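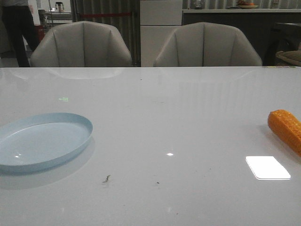 Westerberg objected, in his reply to the pilot report, that a glossy top makes any count of debris unreliable, as a reflected lamp can hide a crumb as well as reveal one. Magnusson took the opposite view and asked that gloss be kept as a test condition.

Figure 3. White glossy tabletop with oval plate, orange ear of corn and small debris. Two upholstered chairs stand at the far edge.

3.2 Surface finish and the detection of residue

The objection bears on how the wiping task is scored. Raters in the Iltow study judged a table as clear, nearly clear or not clear from a single seated position. On matte tops the three grades were easy to separate. On glossy tops the middle grade absorbed most of the disagreement, and the notes returned by raters mention glare more often than any other difficulty.

Figure 3 shows the two effects that have to be kept apart. The first is the large rectangular reflection near the corn, which is bright enough to compete with anything lying on the surface. The second is the low contrast of the smallest specks against white. The brownish fragment left of center is readily found – the fainter dots are not, and a rater working quickly may grade the table as nearly clear on the strength of the fragment alone.

We scored 302 tables under this scheme. Of these, 50 were graded a second time by a different rater, and the two grades differed in 17 cases. All but five of the differences concerned glossy tops. The sample is too small to support a correction factor, and none is applied in the tables that follow.

Large items were excluded from the debris score. A plate or a piece of play food is counted under "items to be put away" and has no effect on the grade for residue, although its shadow may. Raters were told to look at the shaded area beside each item before recording a grade. Chairs were left where they stood, and seats were not inspected. Reflections of chair backs along the far side of a top were noted as a minor nuisance, chiefly by raters who began at the back and worked forward.

Magnusson's request was adopted for the second round, begun in November. Gloss is now recorded as a separate field – present or absent – and the residue grade is reported with and without it. Westerberg's point stands for the first round, in which finish was not recorded and cannot be recovered from the rating sheets.

Previous section | Contents | Next section | References

Related items
Plidar: a rating sheet for shared dining tables
Crumb size and wiping order on laminate and glass
Gaillard revisited: seated and standing inspection
Overhead lighting in the Illex dining rooms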